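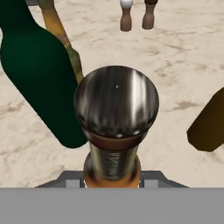
A bottle from above: silver-grey cap, reddish-brown band.

Search this blog
Enter keywords Search

Five nights in Cerklow

16/09/2026

We got back at the end of August and I have been meaning to write this up while I can still remember the bus times. There isn't much in English about Cerklow, and what there is seems to be old. Some of it sent us to a station that no longer has trains.

The way in is by bus from Arkov. The number is 56 and it leaves from the stand behind the post office, which has no sign on the side you come from. It takes a little over an hour. You pay the driver and he would rather you had change. The last one back in the evening goes earlier than the timetable online says, so read the one pasted inside the shelter. We missed it on our second day and had to ring the guest house, and they sent a taxi from the next village. It came quickly and cost less than I feared.

Cerklow itself is one long street with a church at the top and a sawmill at the bottom. The sawmill starts at six. If you are a light sleeper ask for a room at the back. Ours was at the front and we were up early every day, and I got used to it by the third morning. My husband didn't.

Most people who come here walk. The paths are marked with paint on trees and the marks are good in the woods and poor in the open, where there are no trees to paint. The walk everyone does is up to Tikance, a big grassy hill with a stone shelter on top. From the church it is 340 metres of climb, nearly all of it in the first half. There is a steep bit through beech wood where the path is mostly roots and I was glad of my stick. After that it levels out and you come up through hay meadows. They had been cut when we went. The view is mainly more hills, and on the north side you can see the reservoir.

We had the top to ourselves for an hour. I ate a cheese roll and took my boots off. The shelter has a visitors' book in a tin, and the last page was full, so we wrote on the inside of the cover.

Coming down we took the other path, towards the quarry, and I wouldn't do that again. It is shorter on the map but a good part of it is loose stone and it goes on for a long time. My knees complained for two days. If you do go that way there is a spring near the bottom with a metal cup on a chain.

Food. There are two places to eat. The one by the church shuts on the day we arrived, so we had crisps and a tin of fish in the room. After that we ate there every evening. The soup was different each night and the main course was the same. It was pork, with dumplings or potatoes, and I had the potatoes. Set lunch was 79 crowns a few years ago according to the board they haven't repainted, and it is around double that now, still cheap by our standards. The other place is at the sawmill end and does pizza. It was fine.

The shop is called Trnka and sells everything from bread to hinges. They also keep a shelf of plum and sloe spirit from round about. The woman at the till let us try two of them in little paper cups. The sloe one was sharp and a bit like cough mixture, and I liked it much more than I expected to. The plum was stronger. We bought one of the sloe and it came home rolled in a jumper in the middle of the case. So far it has only been opened for visitors.

It rained properly on one day. We went back down to Arkov and looked round the museum, mostly farm tools and beehives, with a room of embroidered shirts upstairs. The labels aren't translated. It kept us dry until lunchtime and there is a good bakery opposite. Buy the poppy seed things early because they go.

A few odds and ends for anyone planning it:

The cash machine in Cerklow was out of order all week. Get money in Arkov.

Phone signal is all right on the street and gone as soon as you are in the woods. We had a paper map from the shop, the green one, and it was accurate apart from the quarry path looking easy.

There were ticks. Wear long trousers in the meadows and check when you get in.

The guest house doesn't do breakfast but there is a kettle and a small fridge on the landing, shared with the other rooms. Put your name on your milk.

We would like to go again in spring for the flowers, if the bus is still running by then. I'll put up the notes on the reservoir walk when I find the other notebook.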